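Wullevbridge opens its doors: a day among baskets, mats and very small animals

I'd been meaning to get to the Wullevbridge open day for ages, and this year I finally made the drive. For anyone who hasn't been, it's the old wool store down past the rail crossing, now split into studios and workrooms, and once a year they roll up the doors and let the rest of us wander through. Entry was a gold coin, parking was on the grass, and there was a sausage sizzle going by ten. I was happy before I'd even got inside.

The ground floor belonged to the textile people. Rivadeneyra had the big bay by the entrance, with dye samples pegged on lines from wall to wall and a loom you could have a go on (I did, and my few centimetres of cloth were pretty wonky). They work mostly in heavy cottons for cushions and outdoor seating, and I learned more about colour fastness in half an hour than I had in years of ruining my own shirts. If you go, ask to see the indigo offcuts. They keep them in a drawer and they're gorgeous.

Then it was up the metal stairs to Hollano, the room I'd really come for. Hollano is all about toy storage and play spaces, which might sound like a narrow sort of interest until you've lived with small children and stepped on their favourite things in the dark. Their idea is simple enough: a soft place to play, and one good basket that everything goes home to. I love how plain they keep it. A mat, a basket, a toy, and room to put your hands.
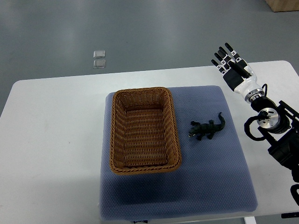 I've got a soft spot for woven baskets anyway. My grandmother kept her pegs in one, and it outlasted two clotheslines and a laundry renovation. What I look at first is the rim, as a thin edge starts to fray once kids begin hauling a basket along by one side. A thick braided edge gives little fingers something to grab, and it looks lovely too – all those twists going lighter and darker in the brown. I also like a rectangle over a round one for toys. It sits neatly against a skirting board, and books can go in standing up.

The mats got plenty of attention as well. Blue-grey is such a good colour for a playroom, calm without being dull, and forgiving of biscuit crumbs in a way that cream never is. The texture is a fine dotted one, and the corners are rounded off softly, so there's no sharp point to curl up and trip over. I came home and measured our spare room straight away. A mat 80 centimetres across would fit between the bookcase and the heater, and I'm already working out what has to move.
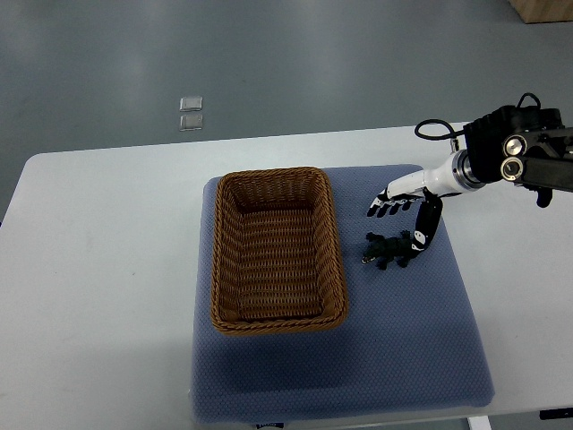
Words and photos by the Jurkham Rambler
Posted 16 September 2026 in Days Out

And the crocodile! I was completely taken with it. Dark green, stumpy little splayed legs, ridges all the way down its back, and a snout with a paler tip. I had a rubber one a bit like it as a kid, and it lived in the bath until the bath was renovated around it. There's something about a small animal lying beside an empty basket that makes you want to pick it up and pop it in. Or leave it out for one more game, depending on the hour.

I stayed up there much longer than I'd planned, talking about lids (I'm against them for toys, they only get lost) and whether a basket should be lined. Opinion in the room was split on lining. I'm for leaving the weave bare, as you can tip it over and give it a good shake outside.

Lunch was a pumpkin scone from the stall in the yard, then one last lap downstairs to buy a bundle of Rivadeneyra offcuts for 3 dollars. The upstairs rooms get warm after midday, so do those first. The stairs are steep and there's no lift, but the whole ground floor is flat and easy with a pram.

There's a smaller open afternoon planned for December, with the Hollano room open again. The Jurkham bus stops at the front gate.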